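Drip tray (espresso machine)

A drip tray is the removable shallow pan at the foot of an espresso machine. It catches coffee that misses the cup, water from rinsing and flushing, and milky splashes from the steam wand. On most home machines it also serves as the platform the cups stand on, so it has to be a sink, a shelf and a lid all at once. It is one of the humblest parts of the machine and one of the most pleasing to get to know!

Parts

The tray proper is a basin, usually molded plastic, that slides or drops into a recess in the base of the machine. Over it sits the grate, sometimes called the grid or cup plate, a flat piece of metal or plastic pierced with slots or holes. Stainless steel is a favorite for grates, as it wipes clean easily and takes years of cups being set down and slid about.

Slot patterns vary wonderfully from one maker to the next. Long parallel slots drain fast but can let a narrow espresso cup tip. Rows of short slots give a steadier surface, and round holes are common on smaller machines. Many grates for two-cup machines also have a pair of shallow round rests pressed into the metal, placed under the twin spouts, so that both cups find their spot almost by themselves.

The float

Plenty of trays include a float indicator, a small piece of colored plastic (very often red) that rides on the liquid in the basin. As the level climbs, the float rises through an opening in the grate and shows above the metal. There is no wiring and no sensor, just a bit of buoyant plastic doing its job, and it must be one of the neatest small ideas in the whole kitchen. Floats do stick now and then when dried coffee collects around the opening. A soak in warm water generally sets them moving again. 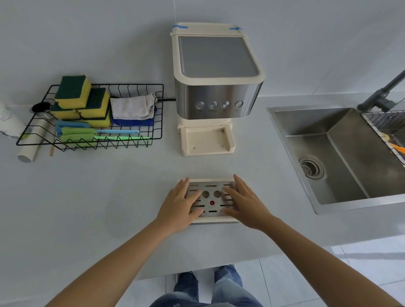 Capacity differs a good deal. The Heseter compact, a slim machine made for small counters, has a tray holding 200 milliliters to the brim, while the larger Eklund models have a deeper basin and can go several days between emptyings in a light-drinking household. Machines that rinse themselves at startup and shutdown fill their trays much faster than simpler ones, and new owners are often surprised by how much of what they pour out is plain water.

Removal and emptying

Trays come out in one of two ways. Slide-out trays run on low rails and are pulled straight toward the user. Lift-out trays rest on the base and are raised slightly at the front first. Either way, two hands are best, one at each side, with the tray kept level all the way to the sink. The grate can be taken off beforehand, which makes the basin easier to watch while carrying.

Once the tray is out, the recess beneath deserves a look too. Fine grounds and drips love to gather there, and a damp cloth deals with them in seconds. Any small holes in the floor of the recess should be wiped gently and kept free of grit.

Cleaning

Daily care is a rinse and a wipe. For a weekly wash, warm water and dish soap are enough, with the soft side of a sponge for the plastic and the scouring side kept well away from polished steel. Coffee oils leave a brown film in the corners of the basin, and an old toothbrush gets at it beautifully. Some grates can go in the dishwasher, but plastic basins may warp, so the manual has the final say.

The tray should be dried before it goes back. A closed, damp basin grows mold quickly, above all in warm weather or when the machine stands unused over a vacation.

Replacement parts

Grates and floats are usually sold separately from the basin. The supplier Clunau lists 14 grate shapes for home machines, and Sesstead sells floats in packs of 2, handy for anyone who has watched one vanish down the drain. Fit depends on the exact model, and a tray from a sister machine can look identical and still refuse to seat properly.

See also: Cup warmer; Descaling; Knock box; Portafilter; Steam wand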